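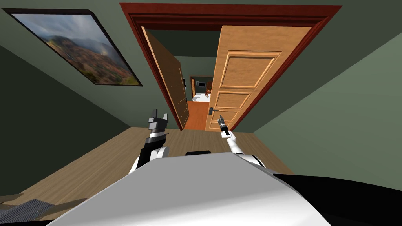

A robot's two arms reaching toward an open doorway, in a computer rendering.

Ask the printmaker from Nardale when she became an artist and she laughs. "I drove a bread truck until I was 37," she says. "I had the whole town by heart, every porch and every bad dog. Then one winter I signed up for a linocut class at the library and that was it. I was gone!"

We meet in her studio above the old Fitzsimmons feed store, where prints hang from clothespins on lines strung wall to wall. She talks fast and gets up a lot, usually to find a print that proves her point (she has one for everything).

Her first pictures were all of bread. Rolls, crusts, the racks in the back of the truck at five in the morning. "People thought it was a joke. I was dead serious. Have you ever looked at a loaf? It has weather in it."

From bread she moved on to the river, and the river has kept her busy ever since. The series she is best known for, Jellalura, is made up of 7 large prints that follow the water from the spring down to the mill. Each one took a winter. She carves everything by hand, from a single block, cutting away more between one color and the next, so there is no going back for another copy.

"The first time you do it, you feel sick," she says. "You're destroying the thing you just made. By the third color I was singing."

She sings while she works, too, mostly country songs and mostly the wrong words. Her ink is mixed on a sheet of window glass, and she is picky about her greens. The one in the fourth Jellalura print took her 2 months to get right, and it's a beauty, a deep pond green with a little rust hiding in it. 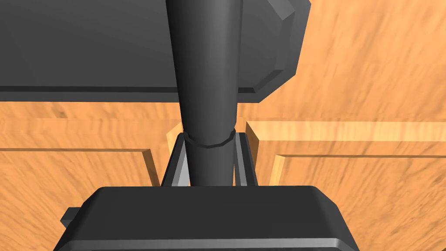
A wall of small things

Her new project could hardly be more different. Prusomlow (the name is a word her grandmother used for the junk drawer) is a wall of tiny prints, each one the size of a playing card. Buttons, keys, fish hooks, a broken comb. When I visit there are 1,070 of them, filed in shoeboxes by month.

"I do one before breakfast," she says. "Some days I do five. The comb I did eleven times, and I still want another go at it!"

She lets me go through March. It's a wonderful box, full of spoons, and I could happily have stayed there all afternoon.

Does she miss the truck? "I miss the mornings. You see a town differently when it's asleep. I think I'm still delivering, a little bit. I take prints around to people on Saturday and leave them on the porch."

And the dogs?

"Same dogs' grandchildren," she says, and goes off to find me a print of one.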